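# Learning to press a button, 300 times before lunch

When I called Melur Ginting it was nine in the morning at her side, and her computer had already worked for two hours. "It starts without me," she said. "I look at the numbers when I have my coffee."

Ginting leads a small study at Gronda, a research group which trains robot arms in simulation. The question of the study is simple to say. If an arm has learned a movement from one camera view, how much worse does it become when the view is changed? Her team calls the test set Boralora, and it is built around a small blue board with parts to press and turn.

"We wanted a task that is short but not forgiving," she told me. "A button is small. If you are one centimetre wrong, you press the board."
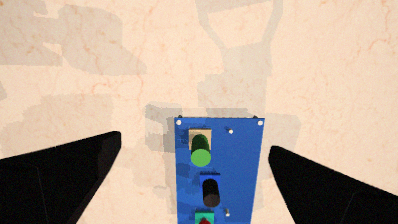
*The task board in simulation, seen between the two gripper fingers.*

The method has two steps. First, a person guides the simulated arm by hand controller and makes 90 good demonstrations. Her colleague Amirul Hutapea made all of them, and he still complains of his thumb. After this, the policy is trained on the recordings and tested in fresh episodes, where the board is placed a little differently every time. Each version of the policy gets 300 episodes, and the same starting positions are used for all versions, so the comparison is fair.

I asked if the starting positions were the difficult part. She said no, the difficult part was the shadows.

"In the first months we had very clean light, and the results were beautiful," she said. "Then Amirul turned on the shadows of the arm, and the success fell very much. The policy had never seen a dark shape beside the board. It thought, maybe, that the board was there."

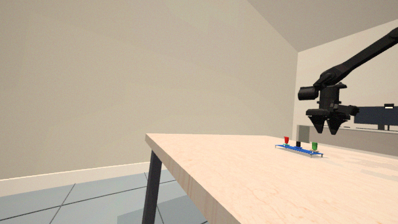
Hutapea joined the call later, and he wanted to speak about the side camera, which he considers the most undervalued part of the work. The camera at the wrist sees the board well, but it has a poor feeling for height. From the side, the distance is easier to judge: the fingers hang above the table, the red, black and green pieces stand in a row on their narrow blue strip, and the space between can be read directly. "For a person this is obvious," he said. "For the policy we had to prove it." He trained one version with the wrist camera only and one version with both. The second version made far fewer presses that stopped too high — this was the most common failure before.

There was a price. With 2 cameras the training took almost double the time, and the policy became more sensitive when the side camera was moved. A shift of a few degrees was enough to lose most of the advantage. Ginting was open about this. "We solved one problem and bought another one," she said.

Their answer was to move the side camera a little in every training recording. The simulator can replay the same demonstration from any place, so Hutapea did not have to use his thumb again. They made about 200 camera positions, some of them quite high and far from the arm.
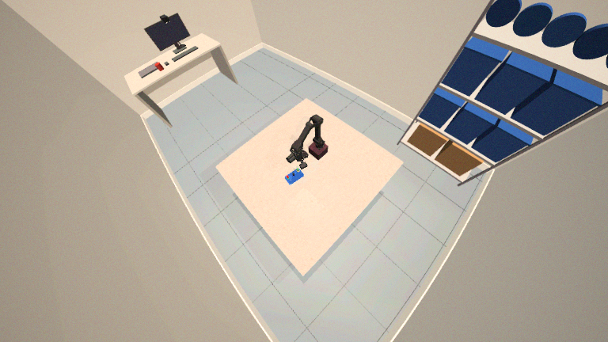
The far positions were Ginting's idea, and Hutapea was against them at first. He argued that the board becomes too small to be useful, and that the policy would only learn to ignore this camera. They made a bet for one dinner. In the tests, the version trained with far positions was slightly weaker when the camera stood in its normal place, but it was much more stable when the camera was moved. Both of them say they won, and the dinner has not taken place.

What the study does not show is how this works on a real arm. A partner laboratory in Tulwood has promised to try it in November, with a board made to the same measures. Ginting expects a drop. She is more curious about which part will fail first, the pressing or the turning. "In simulation the knob is always the same knob," she said. "A real one gets loose."

Before we finished, I asked what she would change if she could begin again. She thought for some time. "I would turn on the shadows on the first day," she said, and then she excused herself, as the next group of episodes was ready.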